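Learning to love the small laundry day

My grandmother did all her washing in one go, and for years I thought that was the only proper way to do it.

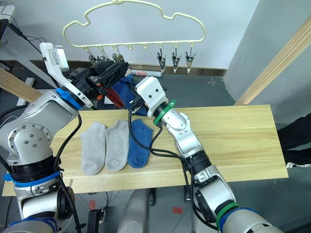
She had a big yard and two long lines, and by lunchtime you couldn't see the fence for sheets. I have a second-floor apartment and a folding rack that fits 5 shirts if I'm careful! So I'd let it all pile up, and then lose an entire evening to it and go to bed cross.

It was my friend Sowmya who talked me out of it. She does one little load before breakfast, hangs it up while the kettle boils, and folds it after dinner with the radio on. I tried it in October, mostly to be polite – and I've kept it up ever since. The socks get matched the same day they come off feet, more or less, and my good blue sweater no longer spends a week at the bottom of the basket.

I do still miss those long lines, though, and the smell of the sheets when we carried them in (my brother and I always fought over who got the peg bag). If I ever have a yard again, the first thing going up is a clothesline.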